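Prenis, Trukville site
Basket bench walkaround, with my comments
Monday, March 16, 2026
Walked by: Ylva Myklebust
Copy to: Frøydis Viklund and the day shift

Same sheet as always, 17 lines, but I've only typed up the ones I had something to say about. The rest are a plain OK and the paper copy is in the tray by the door if you want to see my handwriting (you don't). 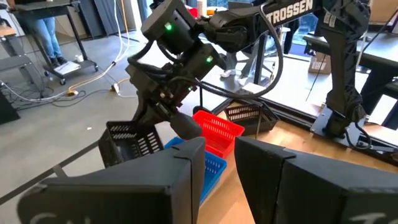
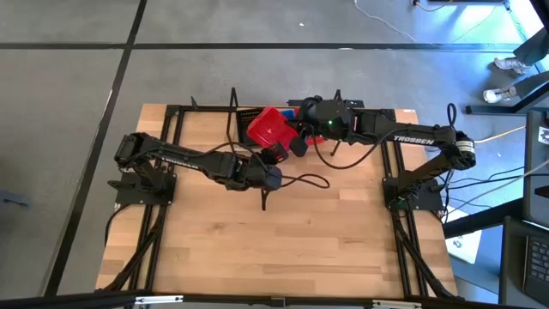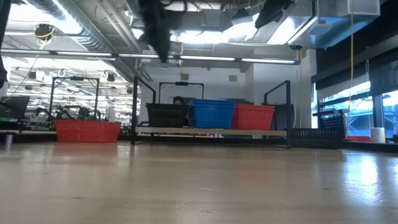 Before the arms came, sorting baskets was a job you could do while talking to the person across from you, and I think that's what people miss most. The nine of us on days used to rotate through it every couple of hours. Now whoever has the bench mostly watches, steps in, resets, watches again, and it's tiring in a way I didn't expect! Frøydis asked me to put that side of it on the sheet too, so I have. I've also been asked to look harder at the floor, and I'd start with the cables. Look at the tangle of white, orange and black ones running up to the little power strip on the bare concrete, with people standing right nearby. We all step over those without thinking now, and I don't like that we've gotten used to it.

1. Floor clear where people stand
Not OK. See my rant above. I want a cable cover on the walking side and the power strip up off the concrete. Asked for by Friday.

2. Arm bases tight, nothing loose on the plates
OK. Checked by hand with the power off, both sides. Please don't hang your badge or your earbuds on anything over there, I found a lanyard on Thursday.

3. Cable loops on the arms free to move
OK for now, with a note. I watched both arms through a full cycle and nothing snagged. The loops do swing out farther than you'd guess, though, so keep sleeves and hoodie strings well back. Long hair tied up, and yes, that includes me.

4. Stop button reachable from the operator's spot
OK. Pressed it, everything stopped, reset it. If you're shorter than me (Frøydis, hi) try the reach yourself and tell me how it feels.

5. Hands out while the arms are live
Needs work. I saw two people reach in to straighten a tipped basket between moves. I get it, I've done it. When you've been doing a job by hand for years, your hand just goes! But pause first, every time, even if it costs you the cycle. The Tilter screen logs a pause as "operator stop" and I've asked for that wording to be changed, so it doesn't look like somebody messed up.

6. Bench top clean and in good shape
OK. Wiped down, edges checked for splinters.

7. Glare
Not OK in the morning. Sunlight comes in off the big windows and lands on the wood, and from the stool you end up squinting right at the spot you're meant to be watching. Somebody please try the shades lower for a week and write down whether it helps.

8. Stock within easy reach
OK. I like the baskets up on the shelf board with the blue ones nested together, much easier on the back than digging in a floor bin. Don't build the stacks so tall that you can't see over them to the person on the other side.

9. Breaks and rotation
Needs work. When we sorted by hand, nobody did more than two hours in one go. Since the changeover I've seen people stay put until lunch, and the feeling seems to be that it's "only watching." It isn't rest. I'd like the old rotation back, same times, written on the board.

10. Training signed off
Partly. Day shift is done. Evening shift still has the Fikre refresher to go, and please don't cover the bench alone until your name is on the list.

11. Workload
No box for this one, so I made one. Last week we put over 1635 baskets through, and I'm happy with that number, I really am. What I'd like to know is where the freed-up hours are going. Two of the crew have been moved to receiving and found out from the schedule in Tilter, which is a lousy way to find out. Frøydis says she'll talk to everyone in person from now on and I'm holding her to it.

Open items: 1, 5, 7, 9, 10, 11
Next walkaround is mine again unless somebody wants a turn. Bring a flashlight for under the bench, the one in the drawer is dead.

Y. Myklebust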